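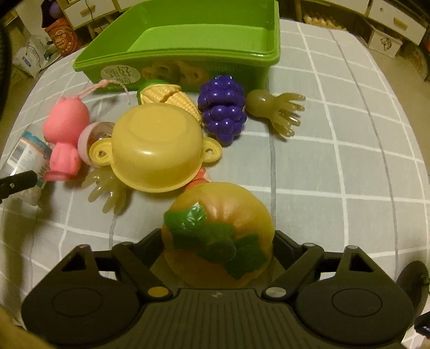 Drenatau has opened bookings for Flindovard, a habit-building course for adults who put things off. It runs for five weeks from December and is taught in small groups. Early tasks are kept small on purpose, such as choosing where one object goes, say an orange toy pumpkin with green leaves on top, and then stopping.

Each session covers one habit and takes 18 minutes.
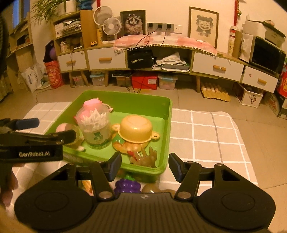

How to enrol

Places are free for the first 1,000 people who register through the Skandon centre.

Recent releases
Drenatau moves to Bravo building
Nine new sleep workshops

Last updated: 05/11/2025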